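Getting Your Deposit Back: Kitchen Table Tips for Renters

Print this page | E-mail this page

Lieven Dijkstra
2021-04-09

April is moving season in Pundley, and I love moving season! Boxes everywhere, people giving away perfectly good lamps, the whole street smelling of cleaning spray. What I don't love is the letter that turns up a few weeks later saying half your deposit has gone on "general cleaning and repairs." I've rented all my adult life and I've been through this more than once, so these are the household habits that have worked for me, plus a few that readers have sent in. I'm a renter with a good folder, and I'm no lawyer. Rules on deposits are different from state to state, so look yours up before you lean on any deadline you hear from a neighbor.

Start with one envelope

Any big envelope will do. Write the address of the apartment on the front and drop in the lease, the move-in checklist and the receipt for the deposit. Do it the day you get the keys, while everything is still in your hand. I used to have a "system" with colored tabs and it was lovely for a month, and then I never opened it again. The envelope I really use, for years at a time, and it lives on top of the fridge.

If you paid by check or bank transfer, print the page that shows the money leaving and put that in too. If you paid in cash, ask for a signed receipt with the date, the amount and the word "deposit" on it. Rent receipts and deposit receipts look awfully alike after a year or two.

Walk the rooms with a pencil

Do this before the furniture comes in. Go around each room in the same direction, starting at the door, and write down every mark you see: nail holes, chipped tile, a stain on the carpet by the heater, a window that sticks. Be boring and exact. "Scratch on kitchen counter left of sink, as long as my thumb" is so much better than "counter worn." Open the oven. Look under the bathroom sink with a flashlight. Run the taps, flush, try each light switch, and pull out the fridge if it rolls.

Then sign the list, date it, and send a copy to the landlord, even if they gave you a form of their own and it only had four lines on it. (Mine did. Four lines for a whole apartment!) Keep the original in the envelope.

Photos that do some work

Take one wide shot of each wall and then a close one of each mark, with a coin or a ruler next to it for size. Take them in daylight if you can. Send them to yourself by e-mail the same evening, so there's a date on them that you didn't type in yourself, and put the name of the room in the subject line. I ended up with 174 photos of my last place, and I know how that sounds, but when a question came up about the bathroom ceiling I found the right one in two minutes flat.

Do the whole thing again on the day you leave, standing in the same spots. Pairs of pictures are wonderful. Anyone can look at a before and an after of the same doorframe and see what's what.

Get repairs in writing

Every time something breaks, send a short note. It doesn't need to be stiff. "Hi, the kitchen tap has started dripping again, could someone take a look this week? Thanks!" is fine. If you call, follow up with a message that says what you talked about: "Thanks for picking up just now. You said the plumber would come by." Print those once in a while, or save them in one folder on your computer, because phones get dropped in sinks and old messages go with them.

A small notebook by the phone helps too. Date, who you spoke to, one line on what was said. Mine has grocery lists mixed in with it and that's never been a problem.

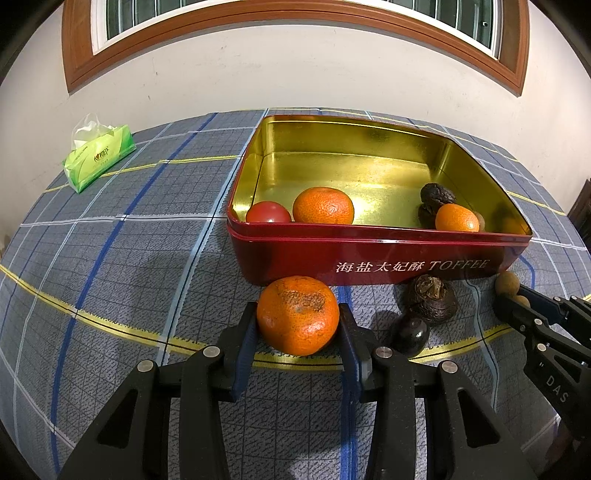 Frans Kuipers wrote in to say that he keeps his cleaning receipts as well, all of them, down to the sponges. When he moved out of a building run by Michiels he was billed for a full carpet cleaning, and he mailed back a copy of the rental slip for the carpet machine with his own before-and-after photos. The charge was dropped in the next letter. He adds that he'd have thrown that slip away if his sister hadn't nagged him.

I'm with the sister! Receipts go in the envelope. The thin shiny kind fade, so photocopy them or take a picture while you can still read the total.

Cleaning with the checklist in your hand

A surprising number of leases have a move-out cleaning list tucked in at the back. Find it before you buy anything. Clean from the list and tick things off, and you'll skip jobs that don't matter and catch the ones that do. The usual suspects:

- Oven racks. Soak them overnight in the bathtub on an old towel, with hot water and dish soap, and most of it wipes off in the morning.
- Range hood filter. Hot water, dish soap, an old toothbrush.
- Window tracks. Vacuum them first while they're dry, then a damp cloth over a butter knife.
- Tops of doors and cabinets.
- Soap scum on shower glass. Warm vinegar, leave it ten minutes, rinse well. Keep vinegar off marble and other natural stone.
- Nail holes. Check the lease first. Some landlords want them filled and some would much prefer you left them alone, and a bad patch can cost more than the hole.

Wear and tear is a real thing

Landlords in most places can charge for damage but can't charge you for the ordinary wear that comes from living somewhere. Paint that has faded in the sun and carpet worn thin in the hallway are the typical examples of wear. A burn from an iron is damage. There's a big gray patch in the middle, and that's where your dated list earns its keep. Age counts as well: if the carpet was old when you moved in, say so in your letter, and ask how old they think it was.

The letter

If the deposit doesn't come back, or only part of it does, write a letter before you do anything else. One page! I've seen people send long, furious letters (I've written one, to Noltarau Rentals, and I blush to think of it) and all they do is give the other side something to pick at. Put in:

- your name, the address of the apartment and the date you gave back the keys
- how much you paid and how much you got back
- each charge you disagree with, one line apiece, and what you have that shows it's wrong
- the amount you want and the date you want it by
- the address to send it to

Send copies, never originals. Use a kind of mail that gives you proof of delivery, and staple that slip to your own copy. Then set a reminder for the date you named, and get on with your unpacking.

If it goes to small claims

It's far less scary than it sounds, and it's set up for ordinary people. The clerk's office can give you the forms and tell you the fee and the time limits, though they can't advise you on what to say. Many counties also have a free tenant clinic or a legal aid line, and I'd call one before filing. They may spot something in your lease that you'd never have noticed.

For the day itself, make up three identical sets of your papers: one for the judge, one for the other side, one for you. Number the pages by hand in the top corner. Mine came to 22 pages and I was so glad of those numbers when my hands got shaky. Put a one-page timeline on top with dates down the left side. Then read your story out loud to somebody over supper and cut it until it's a couple of minutes long. Bring a pen and a snack for the waiting, and a sweater, those rooms are cold.

One more from the mailbag: a reader in Pundley tapes a card inside the kitchen cabinet with the landlord's mailing address, the date the lease ends and how much notice she has to give. I copied that the same afternoon. Ours is right next to the tea.

Print this page | E-mail this page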